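Pedcombe faux flower bouquet, mixed lily, reviewed by Chin-lung Au

I bought the mixed bouquet from Coltstead in December for a shared work desk. List price was 39. The stems are bound into one handle, so it can go into a vase as supplied.

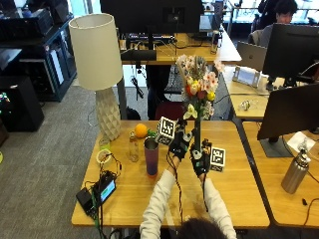 The mixed bouquet over the desk, table lamp at left.

Color balance is good. The pale pink and white lilies carry most of the volume, with yellow and orange blooms and one red flower as accents. The dried white stems add height but shed when new – expect to wipe the desk twice in the first week.

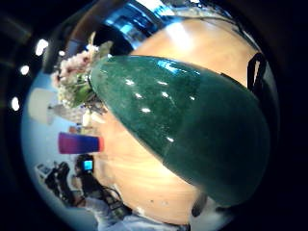
Stability depends on the vase. A narrow neck holds the binding upright; in anything wider the heads lean to the heavy side. I tried 6 containers and kept the one with the heaviest base. 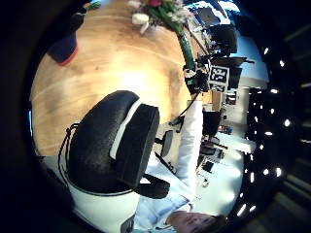

Leaf finish is the weak point. The green is uniform and slightly glossy, and under overhead light it reads as synthetic from sitting distance. The petals are matte and hold up better. 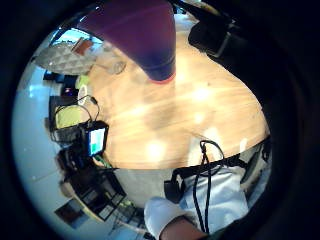

Cleaning is simple: cool air from a hair dryer, then a dry brush. Water leaves marks on the red petals. Wire in the upper stems keeps its bend after repeated adjustment – the lower third does not flex at all.

Rating: four out of five. Recommended for desks, less so for close viewing.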